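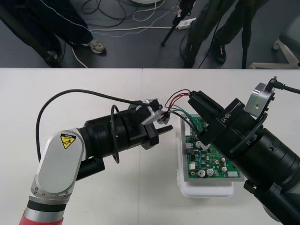 Circuit board on a white tray, with a robot arm on either side.

Everyday Materials, Week 11
Copper: out of the ground, into the wall and back again
Milen College, evening course
Notes put up 23 March 2020

Several of you asked for fuller notes this time, so I've typed up more or less what I say in the session, side-tracks included. The bits you need for the short written piece are under "Ore" and "Scrap". The rest is there because I like copper and I have trouble stopping.

Why copper at all?

I always start by asking people what copper is for, and I always get "pipes" and "wires" and then a pause. Fair enough! Those are the two big ones. But think about why those two. A pipe needs to bend without cracking, join easily and put up with water for decades. A wire needs to carry current without wasting much of it as heat, and it also needs to be pulled out very thin without snapping. Copper happens to be good at all of that, which is a bit greedy of it.

On carrying current, silver is the only metal that beats it at room temperature, and the gap is small. Gold comes third (people never believe me, they put gold first). Aluminium is fourth of the common ones and it's a good deal worse for the same thickness, but it's also much lighter and cheaper, so the big overhead lines across the fields are mostly aluminium with a steel core to hold them up. If weight matters more than thickness, aluminium wins. Inside a house wall, where you want a thin cable that will go round a corner, copper wins. Keep hold of that idea, as we'll want it again when we get to the week on aluminium.

Bending and going hard

Try this at home with a bit of scrap copper wire, the solid sort, with the plastic off and not attached to anything! Bend it back and forth in the same place. The first bend is easy, the next is stiffer, and after a while it snaps. The metal gets harder where you've worked it. That's called work hardening and it comes from tiny faults in the crystal structure piling up and getting in each other's way. I did a drawing of this on the board that looked like a traffic jam, and I stand by it.

You can undo it by heating the copper up and letting it cool, which lets the crystals sort themselves out again. That's annealing. Plumbers buy pipe in both states: soft pipe in coils, hard pipe in straight lengths. It's the same metal with a different history.

And if a wire has to keep flexing all its life (the lead on an iron, say, or headphones), you make it from lots of fine strands twisted together. Each strand is so thin that it's hardly being bent at all, even when the whole lead is. Solid wire is for places where it's put in once and left alone.

Ore

Now the part that surprises people. You can find copper in the ground as actual lumps of metal, and that's how our ancestors first came across it, but hardly any of today's copper comes that way. Most of it is locked up with sulphur and iron in rock, and there is very little of it. A mine working at half of one per cent copper is a perfectly ordinary mine.

Let's do the Drirell sum again, since half the room had the decimal point in the wrong place. Take 619 tonnes of ore at 0.5 per cent copper.

619 x 0.005 = 3.095 tonnes of copper in the rock.

You don't get all of that out. If the works recovers 80 per cent of it, you have

3.095 x 0.8 = 2.476 tonnes.

So 619 tonnes of rock has been blasted, dug, driven, crushed and ground to powder, and you've ended up with something you could put on the back of a lorry with room to spare. I find that sum more useful than any photograph of a big hole. It also leaves out the waste rock, which had to be shifted just to reach the ore in the first place.

How do they pick so little copper out of so much powder? With bubbles, mostly. The ground ore goes into a tank of water with chemicals that make the copper minerals shrug water off. Air is blown through, the copper minerals cling to the bubbles and float up in a froth, and the rest stays down in the water. The froth is skimmed, dried and sent for smelting. It looks like a dirty bubble bath and it's one of the cleverest dull things I know of. It's called froth flotation, and please use the proper name in your written piece. Two of you wrote "the bubble thing" last time, and I know where you got it from.

Smelting drives off the sulphur and gets rid of the iron. The sulphur leaves as a gas, sulphur dioxide, which older works simply sent up the chimney, with grim results for anything growing downwind. A modern works catches it and makes sulphuric acid to sell.

What comes out is decent copper, but it isn't good enough for wire. Small amounts of other elements spoil its ability to carry current. So it's cast into slabs, the slabs are hung in an acid bath, and an electric current carries the copper across from the impure slab to a pure sheet. The muck drops to the bottom. Do not sneer at the muck! It contains silver and gold and other things worth having, and it's carefully collected and sold on.

Copper in flat form

We think of copper as round, in wires and pipes, but a lot of it is flat. A circuit board starts out as a sheet of glass cloth and resin with thin copper foil stuck to it. The pattern you want to keep gets protected, the rest is dissolved away, and the tracks that are left do the job that wires used to do. The copper itself is usually hidden under a coloured coating, commonly green, that stops solder going where it shouldn't. Somebody asked whether the green was the copper going off, like a church roof. It's a lovely thought, but no. It's a paint, more or less.

(The church roof green is real, by the way. Copper goes brown first and then, over years, picks up a skin of green compounds from the air and rain. The skin sticks tight and slows down any further attack, so the roof lasts a very long time. Near the sea you get a slightly different mix with chlorides in it.)

Wire drawing

Rod is made by casting and rolling, and then it's pulled through a hole slightly smaller than itself. Then a smaller hole, then a smaller one. Volume stays the same, so as it gets thinner it gets longer, and it comes out of the last hole a great deal faster than it went in at the first. It also goes hard on the way, for the reason we've already met, so it gets annealed before anyone tries to use it.

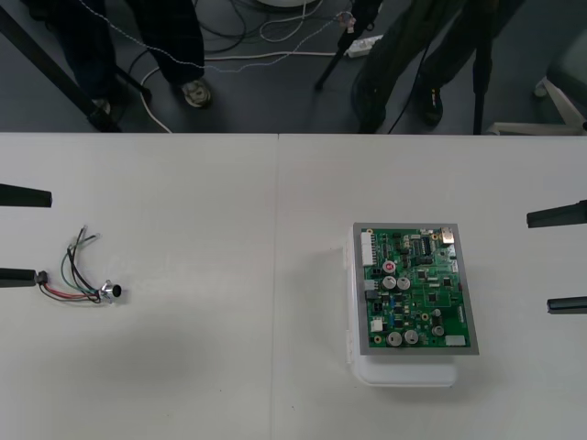 After that comes the plastic. The wire runs straight through a die with hot plastic squeezed round it, then into a trough of water to set. PVC is the usual choice as it's cheap, it bends and it doesn't burn easily. When it does burn the fumes are nasty, so places like tunnels and tall buildings tend to ask for other plastics that give off less smoke.

The colour goes in with the plastic. For fixed mains wiring in Britain you want brown for live, blue for neutral, and green with yellow for earth. The old colours were red for live and black for neutral, and you'll still come across them in older houses. Once you leave the mains and get into small electronics, habits take over: red for positive and black for negative is very common, but it's a habit and you shouldn't bet your fingers on it. I told the Celport kettle story here and I'm not writing it down.

Scrap

Copper can be melted and used again with no loss of quality, provided you can get it clean. That "provided" is doing a lot of work. If you visited a yard like Ramanauskas in Celport, you'd see the copper split into grades, and the price falls as you go down the list.

Bare bright wire: no plastic, no solder, no tarnish. Top price.
Clean pipe and heavier pieces: next.
Pipe with soldered joints or paint on it: lower, because of the tin or lead that comes along with it.
Cable with its plastic on: paid by how much copper is inside.

Try this one for yourselves. A sack of old cable weighs 168 kg and half of that weight is copper. How much copper is there? Yes, 84 kg, well done, it isn't a trick. Now the better question. Going back to our Drirell rock, how much ore would have to be dug to get that same 84 kg, with the same 80 per cent recovery? Work it out before you look at the next line.

84 ÷ 0.8 = 105 kg, and 105 ÷ 0.005 = 21,000 kg, so 21 tonnes of ore.

One sack, one digger having a quiet afternoon. I'd like you to use that comparison, or one like it with your own numbers, in the written piece.

Cable is chopped up small and the bits are separated by weight, with the heavy copper falling out one side and the light plastic going the other. Burning the plastic off in a field is illegal and foul, and it dirties the copper so it's worth less anyway.

Circuit boards are harder. Copper, tin, glass, resin, traces of gold and plenty besides, all pressed into one thin sandwich. The boards are shredded and fed to specialist smelters, who get the metals back. The glass and resin mostly don't come back as anything useful.

For next time

Bring one thing with copper or a copper alloy in it (brass and bronze both count, and so do our "copper" coins, though try them with a magnet first and see what you think). Written piece is one side of paper on either ore or scrap, with a sum in it, and show your working. Reading is the chapter on alloys, and you can skip the box about bells unless you like bells.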